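Pukora 2.3 レビュー:手持ちグリッパ映像の確認・区間分割ツールを一か月使ってみて

布物操作の模倣学習用データを整備するのに、Pukoraを4月から使っている。手首視点の魚眼映像と軌跡を並べて再生し、区間を切り、ラベルを付け、学習用の形式で書き出すソフトウェアである。それまでは自作のスクリプトと汎用の動画アノテーションツールを組み合わせていた。その置き換えとして使えるかどうか、という観点で書く。

対象にしたのは、衣類を広げる、端をつまむ、寄せる、といった動作を集めたエピソード700本。両手で操作したものが多い。動作環境はUbuntuのワークステーションで、GPUは推論補助機能を使うときだけ必要になる。編集作業だけならノートPCでも動いた。

導入

インストーラは素直で、依存ライブラリの衝突もなかった。設定ファイルはYAMLが一つ。カメラの内部パラメータ、グリッパ幅の単位、左右のストリームの対応をここに書く。左右の対応を逆に書いても警告が出ないので、最初の一本は必ず目で確認したほうがいい。私は一度逆のまま取り込み、やり直した。

取り込みは並列で走る。途中で止めても再開できるが、再開時に進捗表示がゼロから始まる。処理自体は済んだところから続いているので実害はない。表示の問題である。

再生と同期

画面の左に映像、右に軌跡、下にグリッパ幅の時系列が出る。両手のエピソードでは左右の映像を縦に並べるか、片方だけ大きくするかを選べる。シークは軽い。キーボードで1フレームずつ送っても引っかかりは感じない。

同期のずれは、タイムスタンプに基づく補正のあとで手動の微調整ができる。調整量はエピソード単位で保存される。セッション単位でまとめて適用する機能がなく、同じ日に撮ったものに同じ値を入れていく作業は単調だった。コマンドラインから一括で書き換えられることに後で気づいたが、マニュアルでは付録の一行で触れられているだけだ。

魚眼映像の歪み補正は、補正あり・なしをキーひとつで切り替えられる。これは良い。指先の位置関係は補正後のほうが読みやすく、周辺に何があるかは補正前でないと分からない。学習には補正前の映像を使っているので、ラベル付けも基本は補正前で行い、迷ったときだけ切り替えている。

領域分割の補助

Pukoraの売りのひとつが、クリックした物体の領域を前後のフレームに伝播させる補助機能である。無地で明るい布ならよく働く。輪郭が折り返しで隠れても、数フレーム後に復帰することが多い。

難しいのは、濃色で起毛のある布だ。光の当たる皺は明るく出る一方、影に入った部分は黒くつぶれて手がかりがほとんど残らない。机の天板も暗い灰色だと、境界の一部は人が見ても決めにくい。紫のベルベットを使ったエピソードでは、領域が明るい筋のところで二つに割れたり、影の部分だけ抜け落ちたりした。

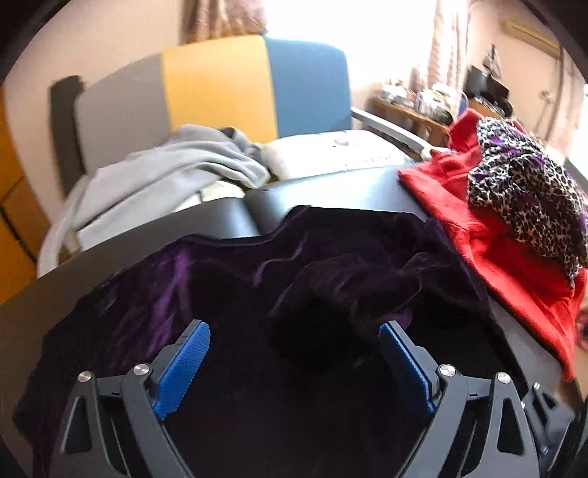 ベルベットは露出を上げて撮り直せば済むのでは、と社内で試用していた同僚からは言われた。収録の段階で直せるものを後処理のツールに求めるのは筋が違う、窓が白く飛ぶのはどうせ避けられないのだから手元に合わせればいい、という意見である。

一理ある。ただ、撮ってしまったデータは手元にあり、方策を実際の部屋で動かすときも照明は選べない。暗部の画素値だけを持ち上げて表示する機能はPukoraにもあり、人が境界を描くときには助けになる。残念なのは、その表示補正が領域伝播の入力には反映されないことだ。前処理として別に補正した映像を読ませれば改善するが、元映像との対応付けを自分で管理することになる。次の版で設定できるようにしてほしい。

柄物については予想より良かった。黒と白の混じった細かい柄の布がくしゃくしゃに寄っていても、下の無地の布とは分けてくれる。逆に、同系色の布同士が重なると片方に吸収されやすい。クリックを2点に増やすとたいてい分かれた。負のクリック(ここは含めない、という指定)も使えるが、伝播の途中で入れると、それより前のフレームには効かない。遡って直したいときは区間の先頭に戻る必要がある。

もう片方のグリッパや操作者の手が画面の端に入る件は、除外マスクで対応できる。自分側の指は画面内でほぼ決まった範囲に現れるので、固定マスクで足りる。反対側のグリッパは動くので、こちらは追跡型のマスクになる。ぼけて写ることも多く、端から出入りするたびに追跡が切れる。切れた箇所は一覧に出るため、見落としは少ない。

区間分割

グリッパ幅と速度から、接近、把持、移動、解放の候補を自動で切る。剛体を扱う別のデータでは、ほとんど手直しがいらなかった。布では事情が違う。指を閉じても布をつかめていない場合があり、幅の時系列だけでは把持と空振りの区別がつかない。薄い布では両者の幅がほぼ同じになる。

700本のうち、自動の候補をそのまま採用できなかったのは89本だった。内訳を見ると、空振りを把持と判定したものと、つまみ直しの途中で区間を細かく切りすぎたものが大半を占める。後者は最短区間長を長めに設定すれば減るが、短い解放動作まで前後に吸収される。最終的に既定値へ戻し、手で直した。

手直しの操作はよくできている。境界をドラッグすると、左右の映像がその時刻に追従する。両手の区間を連動させるか独立に扱うかも、エピソードごとに選べる。片手で押さえ、もう片方で引く動作では独立にしないと意味のある区間にならないので、この切り替えは重宝した。

ラベルの語彙は自由に定義できる。ショートカットに割り当てられるのは11個まで。うちでは足りているが、工程の細かい作業を扱うところでは窮屈かもしれない。

書き出しと後段の連携

書き出し形式はZarrとHDF5に対応している。座標系の定義がメタデータに残るため、後から読んだときに迷わない。うちの学習側はAsterというデータローダを使っていて、Zarrをそのまま読めた。左右のストリームの命名だけがAsterの期待と違い、変換の対応表を書いた。

学習前の確認にはVillanuevaの再生機能も併用している。軌跡を実機の可動域に当てはめて、届かない姿勢を弾くためのものだ。Pukoraにも可動域チェックはあるが、片腕ずつの判定で、両腕の干渉は見ない。両手のデータが主体なら別の手段が要る。

書き出しの途中でディスクが一杯になったときは、不完全なファイルが正常な名前のまま残った。エラーは表示されたものの、画面を閉じると分からなくなる。書き出し後の整合性チェックは手動で走らせる方式なので、忘れないように手順書に入れた。

以前使っていたIslowとの比較

Islowは汎用の動画アノテーションツールとして完成度が高い。複数人でのレビュー、差し戻し、進捗管理はIslowのほうが明らかに上だ。Pukoraではレビュー状態が「済」と「未」しかなく、差し戻しの理由は自由記述のメモに書くしかない。

一方で、Islowでは軌跡やグリッパ幅が映像と同じ画面に出ない。区間の境界を映像だけで決めていたころは、人によって境界がばらついた。Pukoraに替えてからはグリッパ幅の変化点に吸着させられるので、そのばらつきが目に見えて減った。少人数で軌跡付きのデータを扱うならPukora、人数が多く映像だけを扱うならIslow、という分け方になると思う。

安定性とサポート

落ちたのは一か月で2回。どちらも長いエピソードで領域伝播を走らせながら別の区間を編集していたときで、自動保存から復帰できた。問い合わせへの返答は早く、再現手順を送ると既知の不具合だと回答があった。修正版の時期は示されていない。

日本語の表示は一部が英語のままになっている。作業に支障はないが、エラーメッセージだけは訳が不自然で、英語表示に切り替えて読んだほうが原因を探しやすい。

評価

再生、同期、区間分割の手直しは満足している。領域分割の補助は布の色と照明に大きく左右されるため、濃色の起毛素材が多い場合は、購入前に手持ちの映像で試すことをすすめる。試用版でも伝播機能に制限はなく、書き出しの本数だけが限られている。

うちでは継続して使う。ベルベットのエピソードは領域の情報を付けずに書き出し、映像と軌跡だけで学習に回している。除外マスクの追跡が切れた分は、次の収録が始まる前に処理する予定である。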